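Sorting Returned Parts by Hand: Does Tray Layout Matter?
Student project report, Workplace Studies 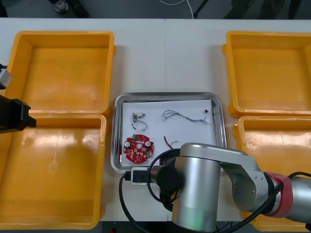

Corey McPhee thought we were asking the wrong thing. Errors at a returns desk come from tired people, he told us, and moving the trays would only make them tired in a new place. We kept the question but added a part on breaks because of him.

Background

Small repair shops get a lot of mixed returns. Screws, washers, clips and springs come back in one bag and someone has to sort them before they can be used again. Our contact shop, Vola, does this at a counter on Friday afternoons. The staff said the work is dull and that clips often end up with the springs. We wanted to know if the position of the trays changes the number of mistakes.

Method

We tested two layouts. In the row layout, all the trays stood in a line behind the mixed parts. In the split layout, the mixed parts were in the middle and the sorting trays were on both sides. We had 25 students as sorters. Each sorted one bag in each layout, and half of them began with the row. Parts came from Nustier, a supplier that gave us old stock. Nobody was timed out loud, but we wrote down start and finish times.

After each bag we checked every tray and recorded parts in the wrong place. For the second part of the project, sorters took a 5 minute break between bags. We had planned to run a group without a break as well, but ran out of sessions in January.

Results

There were 401 misplaced parts in the row layout and 277 in the split layout. Most mistakes in the row were in the two end trays, which people had to lean to reach. Times were close and we do not think the difference means much. Left-handed sorters did a little worse with the split – there were too few of them to say more.

Discussion

The split layout did better, but part of that may be reach and not layout. A shorter row might have done just as well. We also can't answer the point about tired sorters, as everyone had the same break.

Vola has since tried the split on its own counter. The staff kept it but moved the springs to the side nearest the door, where the spring drawer is. We would like to repeat the test with people who do this work every week.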